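The Fudivis Machine

Gudrun Steinbach bought the knitting machine in December, from a man in Prallport who wanted the space more than the money. It was a Fudivis, the long flat kind with 203 needles, and it came in two boxes with a manual that had lost its cover. She paid 40 for it and carried the boxes to the car one at a time.

Her sister Rosemarie had owned the same model once. That was the reason she gave when people asked. They had not spoken in nearly nine years, and Gudrun did not say that part.

She set the machine up in the back room and read the manual through twice. The carriage stuck on the left side. She oiled it and it stuck less. By the middle of the month she could make a plain strip about as wide as a scarf, and by the end of it she could make a strip with no dropped stitches in the first 100 rows. After that she usually lost her place. The counter on the carriage was broken, so she kept a pencil beside her and made marks on the back of an envelope.

Meinrad Leitner came up from downstairs to complain about the noise. He stood in the doorway with his coat on and listened to it for a while.

"It sounds like somebody closing a zipper over and over," he said.

"I can stop at eight."

"Stop at nine. I don't go to bed before nine."

He came up again the next evening and the one after that. He had worked at the Eichhorn mill for most of his life and knew something about carriages. He took the plate off hers, cleaned it with a toothbrush, and bent one small spring back with his thumb. Then it ran the whole way across.

They drank coffee in the kitchen afterward, at the round table, with the pink cloth on it that had come from her mother's house. Rosemarie had wanted that cloth. It had been a small thing in a long list of things, but it was the one they had argued over out loud, in front of the lawyer, with the windows open.

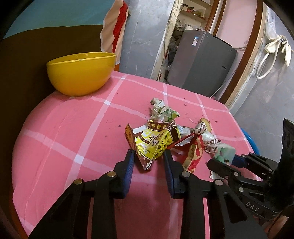
The pink cloth, with the yellow bowl.

"What are you making?" Meinrad asked.

"A blanket."

"For who?"

She said she had not decided. He looked at her and put sugar in his cup.

The blanket was to be in six panels, 672 rows to each. She had found the pattern folded into the manual, typed, with corrections in blue ink. The ink was not her sister's. It belonged to whoever had owned the machine before the man in Prallport, and whoever it was had been careful. Next to row 40 it said, loosen here. Next to row 203 it said, check the edge before you go on. Gudrun did what the notes told her.

She bought the yarn from Alper Bayram, who had the shop by the bus station. He sold Rason wool, gray and dark green, on big cones. He asked for the money up front and then wrote the amount in a book, slowly, and turned the book around so she could see that it was right. She bought three cones of each. He carried them to the bus stop for her and did not talk on the way.

January was cold and she worked through most of it. The first panel took eleven days. The second took six. She ruined the third by falling asleep with her hand on the carriage, and pulled the whole thing out and wound it back onto the cone. Her shoulder hurt. Meinrad brought up a taller chair, and that helped.

One night he asked about the sister. He had seen the name on the envelope with the pencil marks. It was an old envelope, addressed and stamped and never mailed.

"What was in it?"

"A letter."

"And where is that?"

"I threw it out. It was a bad letter."

"How bad?"

"It explained everything," Gudrun said.

He nodded. He said his brother had once sent him a letter like that, four pages, and he had read the first one.

The sixth panel came off the machine early in the morning, before it was light. She had to sew the pieces together by hand. The manual showed how to do it but the drawing was too small, so she did it the way her mother had, from the wrong side, with short stitches, and turned it over every so often to see. One corner came out a little longer than the others. She left it.

She spread the blanket over her bed and stood at the foot of it. Gray, green, gray, green, gray, green. It was heavier than she had planned.

Then she went into the kitchen. She stood there a good while with her hand on the back of a chair. She was thinking that she could fold the cloth up and put it in the box with the blanket, under it, where it would be found second. 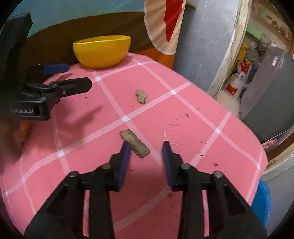

Dinesh Gautam told her at the post office counter that a parcel that heavy would be cheaper in two boxes, and asked if both halves were going to the same address.

"They are," Gudrun said. "But it has to be one box."

He weighed it again. He asked what was inside, and she said a blanket and a tablecloth, and he wrote that down on the form. He asked whether there was a letter, and she said no. Then she said to wait, and took the pencil off its chain.

She wrote on the back of the receipt from the wool shop. She wrote that the long corner was a mistake and that the blanket could be washed cold. She wrote her telephone number, though it had not changed. He cut the tape for her and she put the paper in on top and he taped it shut again.

It was raining when she came out. She took the bus home and went up the stairs, past Meinrad's door, where the radio was on. In the kitchen she wiped down the bare table and made herself an egg.

The phone rang eight days later, a little after nine in the evening. Gudrun was at the machine. She ran the carriage to the end of the row, marked it on the envelope, and got up to answer.

"It's too big for my bed," Rosemarie Wunderlich said.

"How much too big?"

"I'd have to measure it."

"Go and measure it," Gudrun said. "I'll wait."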